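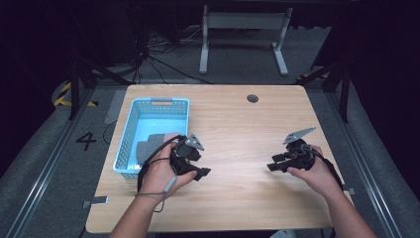
Yoga Setiawan writes that the Rillmont airer has stood in his spare room since December and that he would buy the wider one next time, as double sheets have to be folded in four to fit on the standard rails.

Other customers have told us much the same, so both widths are now listed on this page. The frame, the hinges and the feet are the same on each. Only the length of the rails changes.

Rillmont Folding Clothes Airer

The Rillmont is a free-standing indoor airer for households without a garden or a tumble dryer. It has 13 rails on three levels, and it folds flat for storage behind a door or beside a wardrobe. It comes assembled. Cut the two cable ties, open the legs until the side stays click, and it can be loaded.

The rails are steel tube with a white powder coating. The end frames are the same steel in a thicker tube. Earlier versions had plastic end caps pushed into the rails, and these worked loose after a year or two of use. On the current version the rails are welded to the frame and there are no caps to lose.

Loading

Put the heaviest things on the lowest level, close to the legs. Jeans and bath towels belong there. Shirts, pillowcases and tea towels go in the middle, and the top level is best kept for anything long, such as dresses or trousers hung by the hem.

Leave every second rail free if there is room. A full airer takes a good deal longer to dry than a half-full one, and thick cotton may start to smell before it is done. Turn towels over once, usually the next morning.

The top level has two folding wings. Each wing is meant for light items only. Do not hang wet blankets or coats from a wing, and do not load one wing while the other is empty.

Where to put it

A room with a window that can be opened a little is the best choice. Keep the door shut so that damp air goes outside and does not spread through the house. Bathrooms with an extractor fan work well if the airer fits. The feet are rubber and do not mark vinyl or tile. On unsealed wood, put a mat underneath.

The airer should not stand against a radiator. It can stand in front of one with a gap of a hand's width. Never place it over a gas or electric fire.

Sizes

Standard: the narrower rails, suits one or two people.
Wide: longer rails, takes a double sheet folded once.

Both widths fold to the same thickness. The wide model is awkward to carry up a narrow staircase when open, so fold it first.

Accessories

Pamus sock hanger. Clips over any rail and has 9 pegs on short cords. The pegs can be replaced singly.

Ambrose cover. A zipped cotton cover for the folded airer, for anyone who keeps it in a loft or garage. Machine washable at a low temperature. Fits the standard width only.

Spare feet. Sold as a set of four. The old feet pull off by hand, although warm water helps if they are stiff.

Care

Wipe the rails with a damp cloth every few weeks. Fabric softener leaves a film on the coating which picks up dust, and this can end up on light clothes. Washing-up liquid removes it. Do not use bleach or scouring powder.

If the coating is chipped, dry the spot and cover it with white enamel paint before using the airer again. Bare steel will rust and the rust will stain. A small pot of matching paint can be bought from our spares desk, part number 248.

The hinges need no oil. If one becomes stiff, check for lint around the pin first.

Questions we are often asked

Can it be used outside?
Yes, on a dry day. Bring it in at night. The coating is made for indoor use and will not stand up to a winter on a balcony. The airer is light and can blow over in wind.

Does it have wheels?
No. We tried wheels on an early model and it rolled about on hard floors while it was being loaded.

Can I return it once I have used it?
Yes, if it is clean and undamaged. Keep the cardboard sleeve, as the carrier will not take it without one.

Is the older model still supported?
Feet, yes. End caps, while stocks last. We have 800 left in white and none in grey.

Delivery and collection

Airers are sent from our warehouse in Andutton. The wide model goes by a separate carrier and may arrive a day after the rest of an order. Orders can be collected from the Andutton trade counter until 4 pm. Please wait for the message saying that yours is ready, and bring the order number with you.

Accessories ordered on their own are sent by post.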